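Binding a Quilted Table Mat

Trim the quilted mat to 18 inches square before cutting any binding. Cut two strips of cotton 2½ inches wide, join them on the diagonal, and press the seam open.

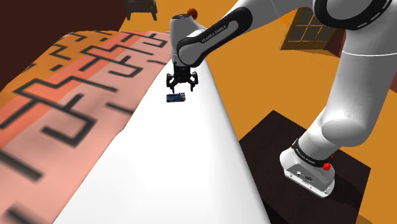

Fold the strip in half lengthwise and press again. For the Pirkby mat, students should select a solid fabric that frames the patchwork clearly. Dark blue with faint lighter speckles, as on the small rectangle beneath the gripper, is suitable against white. Sew the raw edges together with a ¼ inch seam, mitering each corner.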